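Drornwood Neighborhood Association
Minutes, monthly meeting, 6/19/23

Started late, door was locked. Quorum OK. May minutes approved, one fix – the Hopkin Street item should say "drain" and not "drive."

Drainage. City came out to Hopkin Street, cleared two grates, third still backs up when it rains hard. Secretary to call again and get a ticket number this time. Residents at the low end want sandbags kept at the shed. Agreed.

Street trees. Futo Nursery quote is in, $3000 for 22 trees planted, stakes included, watering not. Long talk on watering. Some want bags on the trunks, some want a sign-up sheet. Maple vs. oak came up again, tabled. Motion to accept the quote, seconded, passed, 3 against. Planting waits for fall, too hot now.

Block party. Permit form went in last week. Need tables, extension cords, and somebody with a truck. The cloth off the big table has specks all over it, needs a wash before anyone eats off it. Music off at 9, same as last year. Chili contest yes, dunk tank no (insurance).

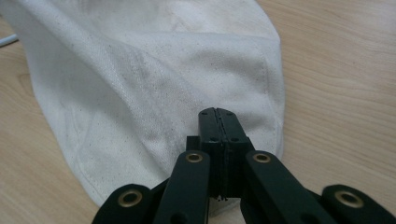
Who pays for the water if the new trees go in on the city strip?
The homeowner closest to the tree does, off their own hose, and the association will cover the corner lots out of the general fund.

Parking. Kavix trucks still cutting through in the mornings to get to the warehouse. Letter sent in May, no anwser. Second letter to go out with photos and plate times. Somebody asked for speed bumps, city wants a petition first. Petition form to be posted by the mailboxes.

Newsletter. Short on items. Send lost pets, yard sales etc. by Friday. Printing cost went up agian, may go to one sheet, both sides.

Other. Streetlight out by the bus stop. Shed key missing, whoever has it please retrun.

Adjourned. Next meeting same room, bring own chair if you can.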